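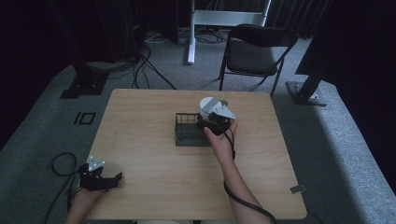

Page last changed: January, 16:40
Ayana Seyoum

Storage and Small Goods, handout 4: the wire basket on the work table

Please read this before the practical at Kenaswood. Bring a pencil and the worksheet from handout 3.

1. Why we begin with one basket

In the first weeks many students wanted to start with full shelves. I prefer to start with one open basket and a table with almost nothing on it. The small dark green basket is good for this, as its thin metal bars make a grid and the top is open. A person can look into it from above and also through the side. With a closed box we must write a label, and in the Prevosham stockroom we found that labels are often older than the goods.

2. Placing the basket

Put the basket flat on its base, near the centre of the table. Do not put it at the corner, even if the corners are rounded as on our wooden table. When the basket stands near the middle, there is room on all sides to lay out the things before they are sorted. A chair can stay at the far side for the partner who is writing.

3. What goes in a grid basket

The general rule: the smallest side of the object must be bigger than the opening between the bars. Pens, clips and loose screws do not follow this rule and should go in a tray. Folded cloths are suitable, also balls of string and packets of tea. Paper may be stored upright, but it takes the marks of the wire after some time.

For weight we use the Dustelano table. A light basket is loaded up to 500 g for daily use on a desk. For a shelf above the shoulder, please take 60 per cent of the desk value, so 300 g.

4. Exercise

Work in pairs. One person loads the basket and the other writes each object and its weight. Then change places and repeat with the same objects in another order. Compare the two lists. If the total is different, weigh again before you ask me.

The worksheet is marked out of 100. Last term the pair from the Tesfamariam group received 98, and they lost the two points for not writing the units.

5. For next time

Read the part on stacking. Please measure one basket or crate at home (length, width, height, and the opening between the bars) and bring the numbers in millimetres.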